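Skultthorpe open day - quick notes before I forget

Got to the Skultthorpe furniture works at ten past nine on Tuesday, already a line at the gate. Free entry, free coffee, bring closed shoes. Two people in sandals got sent back to their cars.

Our group was 16 and the guide was Teresa Domański, from the finishing side. Fast talker. I liked her. She started us in the lumber yard, where the boards sit stacked with little strips between them so air gets through. Pine mostly, some ash at the back. She had us smell both. Pine wins.

Then the saw hall. Loud! Ear plugs handed out at the door, so I missed most of what was said in there. Got the part about knots - the tight ones stay, the loose ones get drilled out and plugged. Used to be a knotty board went straight to the cheap line. Now people ask for them.

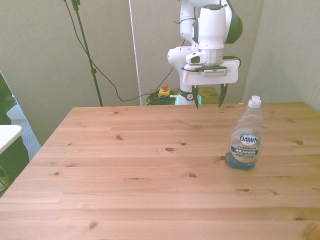
Glue-up was the best stop. Planks get laid out dry first and a guy named Costel Đorđević flips them around till he likes the run of the grain. No chart, no computer. He did one tabletop while we stood there, swapped the same two boards three times, then put them back how they were. Clamps on, wipe the squeeze-out, next one. They made 1,172 tables last year, he said, and 812 of those were pine.

Somebody asked about finish. Oil or hard wax, your pick when you order. Oil you redo yourself once a year or so. Wax lasts longer but its harder to patch. For cleaning it's a damp cloth, a drop of plain dish soap, wipe with the grain, dry it right off. No scrub pads. Teresa was firm on the scrub pads.
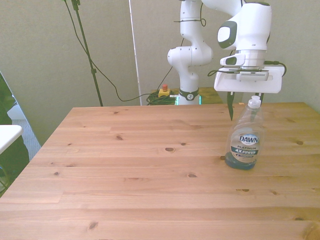 Lunch was in the canteen, bean soup and rolls, $4, cash only. Sat across from Damir Begović who drove three hours to look at bed frames. He'd been to the Perić open day in July and said the tour there was shorter but the food was beter.

Seconds shop opens at one. Go early. By half past, the benches were gone and it was down to chairs and a few odd shelves. I got a stool with a scratch underneath, very happy with it.

Parking is on the grass behind the drying sheds, soft after rain. Last tour goes at three. Skip the video room unless you need to sit down.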